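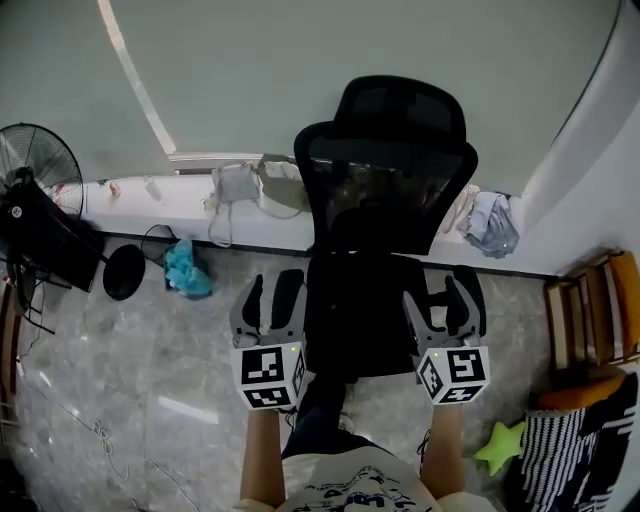
Tomby hand grippers, one per hand, at the office chair.

I've used the Tomby pair at work since June, and my job is different now - I show a chore with my own two hands and the Riminus arms learn it. Each gripper has two curved fingers and a marker cube with a small green light. I do some 20 takes before lunch, then swap with Ismail.

Comments
Ruth Lambert: Do your wrists get sore?
Reply: A bit, after 2 hours!

Contact Mokell | © Mokell | Back to top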